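Nastar is buying arms for its packing room at last

I've been nagging Nastar about this for ages, so I was chuffed to hear the money is finally there. They've set aside enough for two robot arms (two! I'd have bet on one) and the quotes from Lesuten and Drekent are both in. What's still up for grabs is the grippers, which cost far more than I'd ever guessed, and everyone has a view on which fingers to get.
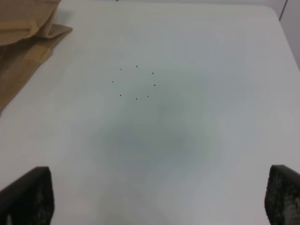 Signe Kirkegaard wants the spare fingers bought on day one, in the same order, so that a worn pad doesn't mean waiting six weeks for a parcel.

I'm with her on that, though it does eat into the training money. Drekent's price includes 10 hours of training and Lesuten's doesn't, and if you ask me that matters more than the gap between the two totals.

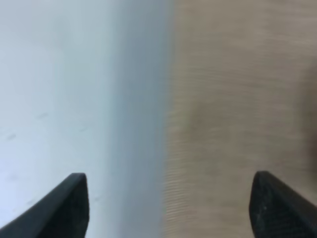 Ehsan Rind would hire for a season first and only buy in October, once the bills for servicing are known.

Fair enough, but hire fees add up fast and you've nothing to show for them at the end! My own money would go on soft goods, bags above all, as the test that settles it.

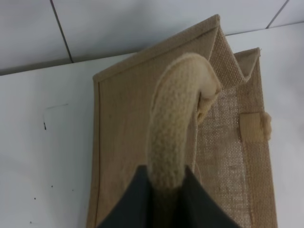 Both firms have been asked to price that up separately, along with the table and the fitting. The order should go in once those figures are back, and I'll post the totals when I've got them.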